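Section 6: Setting Up Your First Price Alerts

Welcome to alerts! Of everything in the Gererer charting guide, this is the section I most enjoyed writing, and once you've set up your first alert I think you'll see why. You'll need a working watchlist (Section 4) and at least one saved chart (Section 5).

Last revised September 2019 by Deirdre Dunne, with corrections from Primo Caruso

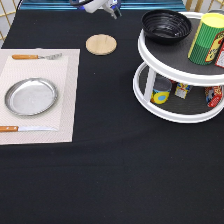
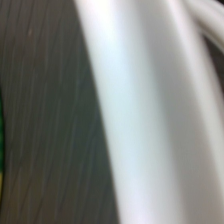 An alert is a small standing request: when the price does a certain thing, tell me. You pick the level, you pick what counts as reaching it, and Gererer watches the tape while you get on with your day. It's a bit like setting a place at dinner, the plate and the fork in the first photo, laid on their placemat with no food on it. You do the arranging early, while you're calm, and when the price turns up everything is where you want it. I set all of mine the evening before, with the market closed, and it has done wonders for my trading!

Creating the alert

1. Open your saved chart and switch it to the daily view.

2. Right-click on the price level you care about and choose New Alert. A dashed line appears across the chart.

3. Drag the line to fine-tune it, or type the exact price in the Level box. Typing is better if you're working from notes.

4. Choose a trigger. Touch fires the moment any trade prints at your level. Close Beyond waits for the session to end and fires only if the closing price is past the line.

Note: Close Beyond is wonderful for breakouts. A stock can poke above resistance at lunchtime and be right back under it by the bell, and with this setting you never hear a thing.

5. Choose how you want to hear about it: pop-up, email or both.

6. Give the alert a name you'll understand next month. "Gallagher, top of January range" is great. "Alert 2" is not.

7. Click Save. The dashed line turns solid.

Alerts on moving averages

You can also hang an alert on a moving average, and this is where it gets really fun, as the level moves along with the average and you don't have to touch it again.

1. Add the average to your chart from the Overlays menu. The 50-day and the 200-day are already in the list.

2. Right-click on the average itself (the line thickens when you're on it) and choose Attach Alert.

3. Pick Price Crosses or Averages Cross. The second one needs both averages on the chart.

Caution: If you change the length of an average after attaching an alert, the alert follows the new length. It will not warn you. Ga-eun Ra spotted this one while testing, and we've kept the behavior for now.

Caution: An alert is not an order. Nothing is bought or sold when it fires. For stops and limits, see Section 9.

Limits

A standard account can hold up to 50 live alerts. Fired alerts move to the History tab and don't count toward the total.

If an alert doesn't fire

Check that the symbol is still on your watchlist. Removing it pauses every alert attached to it.

Check the trigger type. Close Beyond will stay quiet all day, by design.

Check for a stock split. Levels you typed by hand are not adjusted, so delete the old alert and make a new one at the adjusted price.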